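Re: [kitchen-arms] Budget for the two-arm setup, what to order first

Fereshteh Fallahi wrote on Oct 21, 2020:
> Jarmila wants one number for the whole year. I have Dwivedi's quote
> for the arms and nothing else. Do we put the counter and the
> appliances in now, or run everything in sim until May and ask
> again? Also, do we need spare fingers?

Hi Fereshteh, hi all,

I'd put the counter in now, even if it's the cheap one! When I did this for Vasthorpe we left the furniture for later and the arms sat in their crates for 60 days (Wayne still brings it up).

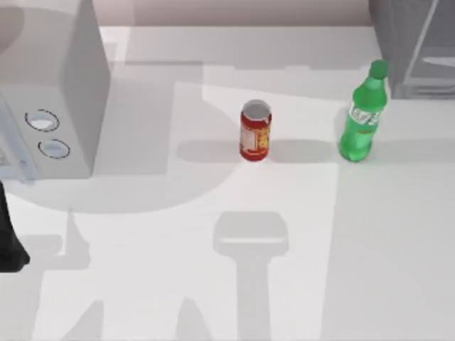

My vote for the first purchase is reach, meaning where the arms get mounted and how deep a counter we pay for. We can settle most of it in sim before Dwivedi sees a purchase order. With the microwave on the left, the can in the middle and the green bottle off to the right, we already have a decent spread to test, and I'd like the real counter to copy it. Whatever depth works there is the depth we buy.
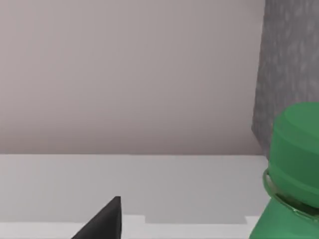 On cameras, please keep the wrist ones as their own line. Štěpánka folded them into the arms last time and then couldn't swap models without reopening the whole quote. Clakska will hold a price for 86 days if you ask them nicely, so ask nicely.

Spare fingers, yes. I'd get 3 sets. They're the cheapest thing on the list and the thing you'll be waiting on when you least want to. 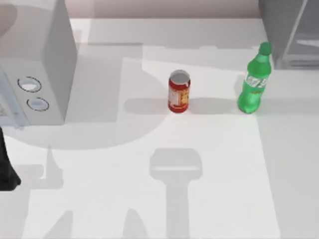

Groceries and small stuff can come out of the office money. Cans and bottles get dented, lids go missing, and I really don't want to fill in a form for soda. Romana, is that still okay on your side?

The microwave is the one I go back and forth on. I'd buy 2 of the same model on the same day, because models get dropped and then your dial positions are all off. Plain round knobs, please, no touch panel.
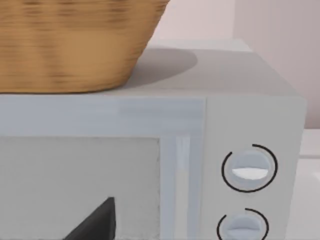

Wunatine offered us their old bench for roughly nothing, but we'd pay the freight and it would need a new top. I haven't said no yet. If anybody has measured their elevator, tell me before I do.

So for Jarmila: arms, wrist cameras, counter, microwaves, fingers, each on a separate line, and leave the sim licenses where they are. Send me the sheet when you have a draft and I'll go through it tonight.

Cheers,
Wayne's deskmate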